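Comparing two gripper controllers in simulation before you touch the arm

Posted 20 November 2018 in Iltach Notes

We get asked fairly often how to choose between the two gripper controllers that come with the Iltach toolkit. The short answer is to run both in the simulator on the same pick task and look at the logs. This page goes through the setup we use at Lastetgate. It takes an afternoon, most of it waiting.

What you need

A working Iltach install, August build or later. Earlier builds don't save finger width with the rest of the state and you will need it.
The seven-joint arm model with the parallel-jaw hand.
Both controller profiles: Li (position control) and Mevidgate (force-limited).
A spare 4 GB of disk for the logs.

1. Set up the task

Start a new world with the grid floor and add the table. Mount the arm on the table and leave the rest of the top clear. Add one puzzle cube from the object library. A plain cube will work too, but the coloured faces make it much easier to tell whether the object has rotated in a grasp when you go back over the recordings.

Check the cube's mass in the object file. The library default is 19 grams, far too light, and it will make a poor controller look fine. Weigh a real cube on a kitchen scale and enter that number.

Set the friction on the fingertip pads and the cube separately. If you leave the cube on the default, the simulator copies the table's value to it and the first few grasps will look sticky.

2. Fix the start poses

Generate a list of 500 start poses for the cube and save it to a file. Both controllers must read from the same file. Don't rely on the random seed alone – the two profiles load in a different order and the generator can be out of step by the first reset.

Include rotation about the vertical axis as well as position. A square-on cube is the easy case for a parallel-jaw hand. With the cube turned on an angle, the fingers can land on an edge and push it around, and this is where the two controllers part ways.

3. Set the cameras

Use one wide view that takes in the arm from its base to the hand, and one closer view facing the table. Save colour from both. Depth is optional and doubles the log size.

Wide view first, then the closer one:

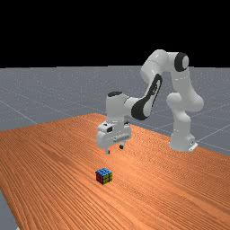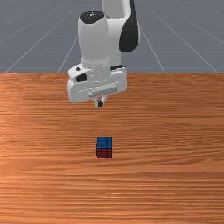 4. Run Li first

Load the Li profile, set the closing width to a little under the width of the cube and start the batch. Each attempt is capped at 3000 simulation steps. Anything that reaches the cap is logged as a timeout, so keep those apart from drops when you do your totals.

Li will keep driving the fingers toward the target width whatever they meet on the way. If you see the cube jitter or jump when the jaws close, the target is too narrow. Open it up a little and start the batch again from the first pose.

5. Run Mevidgate

Swap the profile and leave everything else alone. The force limit ships quite low. Raise it in small steps on a handful of poses until the hand will hold the cube through a slow lift, then lock it and run the full list.

6. Compare

Line up the two logs by pose number and look at the poses where one controller failed and the other didn't. The overall success rate hides a lot. In our runs the totals were close, but Li's failures were bunched in the rotated poses while Mevidgate's were mostly slips during the lift.

If your parts always arrive squared up in a fixture, Li is simpler to tune and you can stop there. For parts in any orientation we'd start with Mevidgate and spend the extra time on the force limit. Copy the final profile to the real controller with the speed scaling turned down, and recheck the finger width calibration before the first grasp.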